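Ticket 3284
Opened: 16 Feb 2026
Product: Lusteo breakfast routine, on Vimik controller
Priority: medium
Status: open

Problem: board pickup fails. Planner times out at 48 sec, no grasp proposed. Retried 5 times, same thing.

Tried so far
- restarted controller
- rolled back to last Idari grasp model, no change
- switched grasp target from board edge to handle. Got a proposal on 2 tries, both rejected for low confidence

Log says "thin reflective object, depth invalid". Think its the metal.
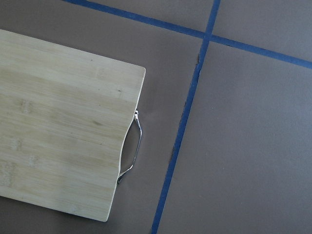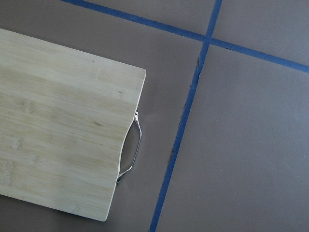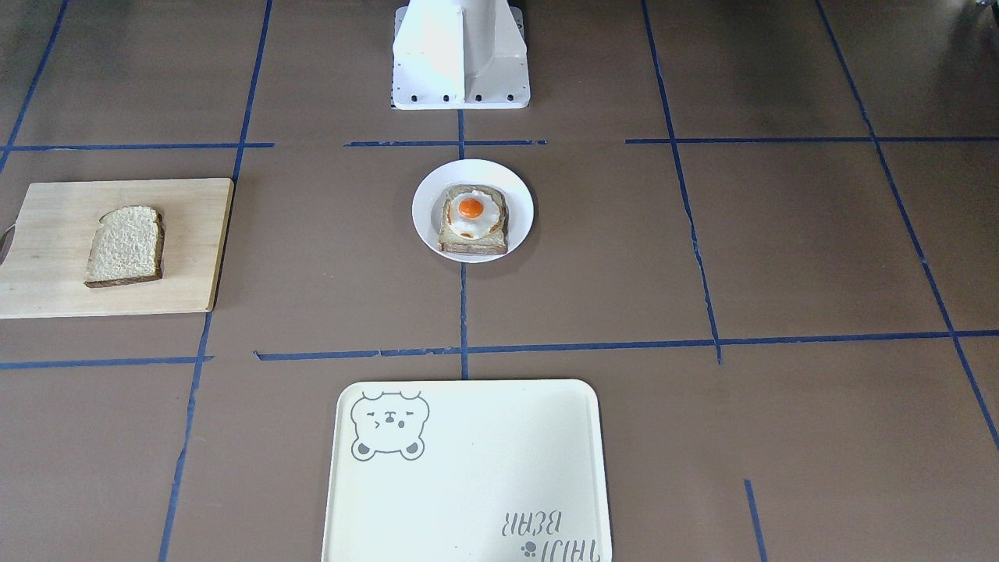 Bigger question from our side is whether this is ready for a customer kitchen. Mac Suibhne want a yes or no in February and I'd say no for now. Egg on toast on a plate is teh part they'll show people, but clearing up is what they're paying for, and a bent bar handle on a bamboo board is pretty normal kitchen stuff. Can someone check if depth can be filled in from the wood on either side of the gap? Otherwise need a fallback grasp at the rounded corner. Will rerun once theres a build.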